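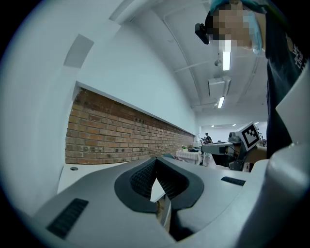 Nanami Ebihara
Interior fit-out coordinator, Sendach

The side room at Tenstead was finished in August. The scope was small: white walls and ceiling, the old brick left exposed where it was sound, and one work position. The recessed brick band was repointed by Cunha over 2 visits. Conduit stays on the surface, painted white to match the ceiling, so later circuits can be added without opening plaster. The ledge under the band has a grommet hole for cables.

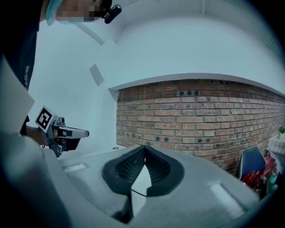
Working position

Disposable hair caps are worn here, in light blue. Dark shirts are standard. The rule applies to visitors as well.

The table is white and square, on dark metal legs, with a grommet near one corner. Top thickness is 38 mm. Custódio Pacheco asked for a pale surface so that an open notebook and small parts stay easy to find.
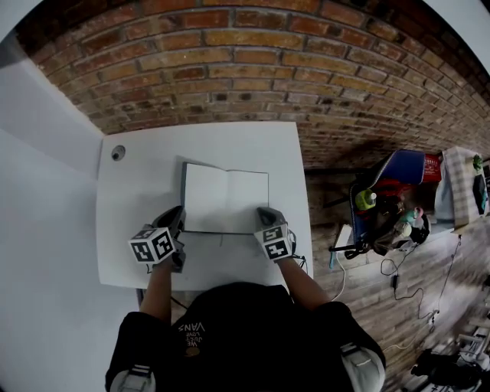 The floor is brown wooden plank, 900 mm boards, oiled. Seating is one office chair in blue and black. The low piece under the checked cloth carries a plant and is due to move once Bandance delivers the shelving. Floor cables will then be rerouted along the wall.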